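Search stories Search Go

The Plum Tree at Tarthorpe

Last updated: July 2024

The 227 bus stops outside the chapel in Tarthorpe, and if you sit on the left-hand side you get a very good look at the plum tree before anybody can tell you whose it is. It leans. It has leaned for as long as Piret Petrauskas has lived in the village, out of Rasmus Vītola's garden and over the wall into Tarmo Mägi's, so that the roots drink on one side and most of the plums come down on the other.

For years this suited everyone. Tarmo picked what fell to him and Rasmus picked what he could reach, and in January they would sit in one kitchen or the other and finish the jam. Then Rasmus had his bad knee, and somebody (Piret always suspected herself, as she had been passing with the dog and feeling talkative) remarked that Tarmo seemed to be getting the best of the crop. By the end of that week there was a letter through Tarmo's door asking for £100.

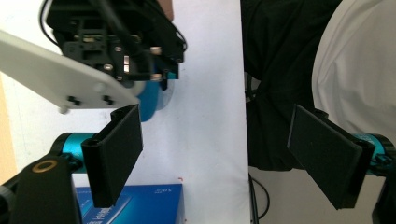 Tarmo did not pay it, and he did not answer it either, which was worse. The two men went on meeting at the gate every morning because the bins had to go out and the milk had to come in, and they would stop there, a little bent at the shoulders, like that pair of black fingers angled in towards each other with a wide gap between. Piret used to slow the dog down to see if the gap would close. It never did while she was looking, and the dog got quite fat that summer from all the standing about.

Vratislav's Advice

It was Vratislav Štěpánek who said that what they needed was a pudding. Vratislav had cooked on the Ulirwood ferry for most of his working life and held that there was no argument so bitter it could not be put off until after pudding, by which time people were generally too comfortable to go back to it. He would make plum dumplings, the way his mother did, and both men would be invited to his house for the Sunday, and neither would be told about the other.

"They'll see each other as soon as they come up the path," said Lesia Pavliuk, his next-door neighbour, who had been asked to bring cream.

"Then they will arrive together," said Vratislav, "and that is already something."

The trouble was the plums. There were none to be had at the shop, and the only ripe ones in Tarthorpe were on the tree. So Lesia went to Rasmus and asked for a bowlful, and Piret went to Tarmo and asked for a bowlful, and each of them came away with far more than they had asked for and a long account of the other man's faults.
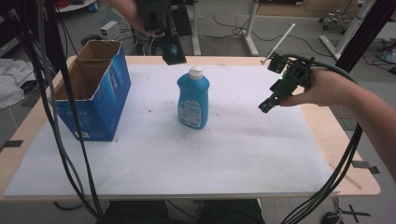 Lesia brought hers round first, on the Saturday evening, and found that Vratislav had not so much as cleared a space. He was a dear man but he could not see a flat surface without starting something on it, and he had been cutting labels for the jam he meant to make with whatever was left. A great sheet of white paper covered nearly the whole table, lightly speckled with little dark marks, and a blue bottle with a white flip-top cap stood near the middle of it. She looked for somewhere to put the bowl, thought about the bright blue cardboard box, saw how torn it was along the top, and in the end set the plums down on the stairs – where Piret, coming in with the second lot and the dog, very nearly trod in them.

They stoned plums until it was dark. Vratislav sang something from the ferry that had a great many verses, and Lesia found out that Piret had once been engaged to a piano tuner in Notmont, and so it was altogether a much better evening than anyone had planned.

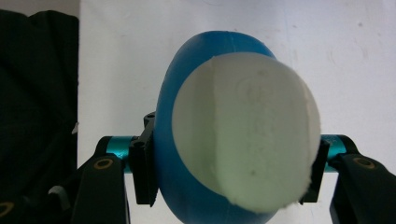 Sunday

Rasmus came early and Tarmo came late, so they did not meet on the path after all. Tarmo opened the door, saw who was at the table, and stood there with his cap in his hand while the steam from the dumplings went past him into the garden.

"You're letting the heat out," said Rasmus.

It was the first thing he had said to him in weeks. Tarmo shut the door. He sat down in the only chair left, which Lesia had seen to, and took two dumplings, and then, after some thought, passed the dish across.

"Yours or mine?" he asked, with his mouth full.

"They got mixed up on the stairs," said Piret.

Rasmus ate for a while. He said the tree wanted pruning, and that with his knee he couldn't manage the ladder, and Tarmo said he had a ladder. Vratislav went to the stove for the second pan, and the dog went with him.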